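ok putting my car away for the winter for the first time and I have learned a stupid amount in 2 weeks. thread, sorry in advance

1/ background: 2000 hatchback, manual, not worth much to anybody but me. lives on the street in Kershaw. plow took the mirror off last winter. not doing that again

2/ so, storage. called three places. first one wanted a full year up front. second one never called back, still waiting, hi

3/ third was Nestbridge, the old furniture warehouse out past the Estgate exit. indoor, concrete floor, month to month. 457 for the whole winter if you pay at once. did the math on monthly and paid at once

4/ things I did not know to ask and now I do:
is it heated or just "indoor"
can I come get it without an appointment
do you move cars around when I'm not there
who holds the key

5/ answers in my case: not heated, no, yes, they do. the moving around part bugged me till I saw how they park them. you could not get one out of the back row otherwise

6/ also they want proof of insurance the day you drop off. on paper or on your phone, either one. I had neither bc my phone was at 2 percent. sat in the office on their charger like a kid waiting for a ride

7/ INSURANCE. do not just cancel it. I almost did. called my agent and she switched me to a storage policy, comprehensive only, so fire theft falling roof etc. way cheaper. but you can NOT drive it till you call and switch it back. put a reminder in your phone for that now, before you forget you own a car

8/ check the lease with the storage place too. mine says I have to keep some kind of coverage on it the whole time. so canceling would have broken the contract anyway

9/ ok prep. what I did in order
washed it, wheel wells too
vacuumed. found fries. old fries
full tank
stabilizer in the tank BEFORE filling up so it mixes, then drove it home the long way
oil change
air in the tires, a bit over what I normaly run

10/ the full tank thing people argue about. my place allows it, some don't, ask. the guy at the counter said most of their regulars come in full and that was good enough for me

11/ parking brake – leave it OFF. it can stick over a few months. in gear plus wheel chocks. they had chocks there, I brought my own anyway bc I'd already bought them

12/ battery. two choices, pull it out or put a tender on it. Nestbridge has outlets on one wall only and those spots were gone by the time I called. so I pulled mine. it's on a shelf in my hall closet next to the vacuum. charging it once a month

13/ write down your radio code before you pull the battery. I did not write down my radio code before I pulled the battery

14/ mice. I was not ready for how many opinions there are about mice. dryer sheets, peppermint oil, steel wool in the tailpipe, traps, a bar of soap?? I went with steel wool in the tailpipe and the intake and a big orange tag on the steering wheel that says STEEL WOOL so I don't start it like that in spring

15/ no food in the car. not gum. not the ketchup packets in the door. go look, you have ketchup packets in the door

16/ cover. bought an Illo one, 70 bucks, the soft indoor kind. don't put an outdoor plastic one on inside, it holds the damp in. wash the car first or the cover just rubs the dirt around. mine's a size too big and kind of looks like a ghost costume but it's fine

17/ windows: I cracked mine a tiny bit at first, then the mice conversation happened, and I drove back out there and closed them. put one of those moisture tubs on the floor on the passenger side instead

18/ bring a ride home. sounds obvious. I stood in the lot in Estgate for a good while figuring out that the bus does not go there after six

19/ took photos of every panel before I handed over the key, plus the odometer, plus the little crack in the rear bumper so there's no argument later. they signed the sheet and so did I. took all of ten minutes

20/ stuff I'd do different: call in august not when there's frost on the windshield. ask for the outlet wall. get the right size cover. charge my phone

21/ someone asked about just using a friend's barn. sure, if you have a friend with a barn. check the floor, dirt floors are damp. and it's a lot harder to be mad at a friend about a scratch

22/ someone else asked if it's dumb to pay 457 to store a car like mine. probaly. mirror was more than half that tho, and that was one plow

23/ pickup is April if the roads are clear of salt, May if not. plan is battery in, steel wool OUT, tires checked, insurance switched back, then drive around the block with the windows down for a while

24/ will add to this in spring when I find out what I forgot. replies are open, tell me your mouse thing

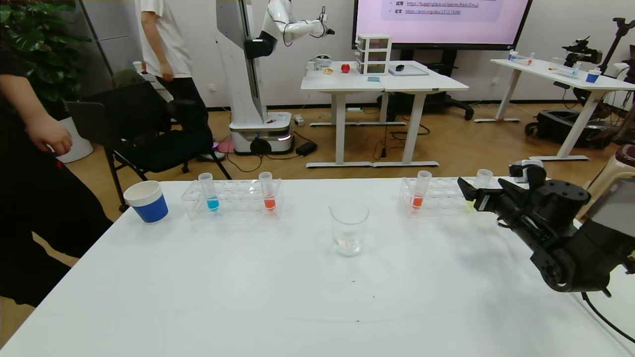
blue one, orange ones, one paper cup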